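# Pump jar slips in grip on the Stevness cell

**ekaette_n**
Wrist view from our cell, arm coming in on the jar. Steel lid, black gasket under it, glass below. It held for 95 picks, then started slipping.
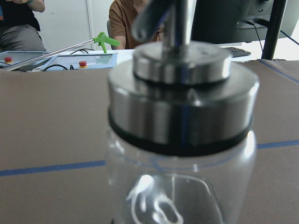 ## Replies

**clornus_tech**
Are you gripping the lid or the glass? I'd go for the lid every time.

**ekaette_n**
Glass, just below the gasket. Force is at 34 percent.

**balogun72**
Disagree on the lid. If it isn't tight it turns in the fingers. Stay on the glass and clean the pads. Ours get wiped every 100 cycles.

**clornus_tech**
Wiping won't help if the pads are glazed. How old are they?

**ekaette_n**
Fitted in April. Abimbola Mohammed did them, I'll ask if there's a spare set.

**balogun72**
Check the wrist camera bracket too. A bump shifts the offset and you close too high.

**ekaette_n**
One bracket screw was loose. Tightened it and redid the offset. Pads still to do.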